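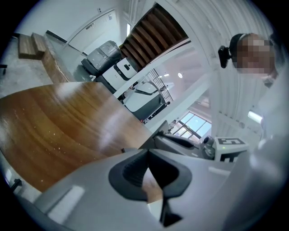 Does a glossy finish make a wooden table last longer?
It helps with spills and wiping down, but it won't stop knocks or scratches, and it shows both more readily than a matt oil does. Ask what the top is made of before you ask how shiny it is.

Milwood, ground floor: a gallery for people who read the small print
Words by Lucie Nguyen

The lettings brochure for Milwood calls the ground floor "a warm industrial canvas". I have been to Curunberg twice now to look at it on behalf of our craft group, and I am still not sure what that means, apart from concrete, wood and a hire charge of 400 a day. They say it takes some 20 people comfortably for a workshop. I would like to meet the people who were comfortable.

Back to the round table for a moment. I quite like it, against my better judgement. The colour is a good orange-brown and the grain bands are handsome, but look towards the lower left of the top and there are small pale specks and scratches already. The overhead lights leave bright streaks across it too. If you were planning to cut lino or do fine stitching there, bring a cloth. The two wooden crates beyond it are the sort of thing that gets called "flexible seating". Try an afternoon on one and then tell me how flexible you feel.

The brochure says the furniture was treated with Skosex, a hard lacquer that supposedly needs no looking after. I asked for the data sheet and was sent the brochure again. A full refinish by Marchand, who supply a lot of the tables in town, was quoted at 1280, and I was told this as though it should reassure me. It made me wonder why anyone had asked for a quote.

Next, look up. Most people viewing a room never do, and then they complain about headaches in the second hour. The listing promises "gallery-quality lighting throughout", a phrase I have now seen on three different websites for three quite different rooms, one of them a garage. 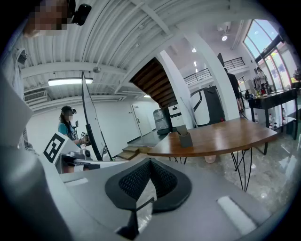
Corrugated ceiling with white beams, a long strip light to the left and round lamps further back.

I'll give them the air conditioning. There is a vent up on the wall and a separate unit at the ceiling, so somebody has thought about summer. Whether they run quietly enough to talk over is another matter, and a photograph won't tell you. When I asked for them both to be put on full for ten minutes I was told the person with the remote was at lunch. As for gallery quality, a fluorescent strip is a fluorescent strip. It will do for gluing and sorting. I wouldn't match wool by it.

There is a staircase at the back as well, and the listing is silent on whether hirers may use it. I have asked in writing.

Now the part of the room they are proudest of, going by how often it turns up in the adverts. They call it "the stage".

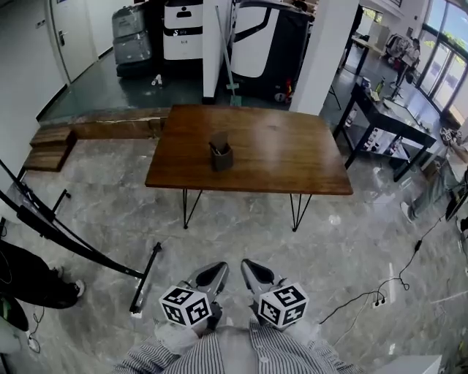
Changes of level are what I worry about most in any hired room, and the staff always wave the worry away. Our members carry trays, boxes and hot drinks, often all at once, and a good few of them don't see as well as they did. To get up to the dark green floor you go by a low wooden platform with a rough plank edge, with step blocks stacked at its left end. It has charm, I suppose. I would want a strip of bright tape along that edge before I let anyone near it with a kettle. The green itself is glossy, and so is the grain on the rectangular table in front, which stands on black hairpin-style legs. I have owned hairpin legs. Mine wobbled from the second week, and I would lean hard on a corner of this one before trusting it with a sewing machine.

The glass-topped desk on the right is smart enough and has a shelf underneath, handy for bags. Glass and craft knives are not friends, so I'd keep it for tea. The tall windows I have no quarrel with at all. Foliage outside, decent daylight, and if we took the room in July we could put the wool people up that end.

Still waiting for answers on: parking, the staircase, whether the mop by the pillar comes with the hire or whether we bring our own, and what happens to the deposit if a table gets scratched that was scratched before. I took close-ups of the round one on my own phone, dated, and emailed them to the lettings desk. No reply so far.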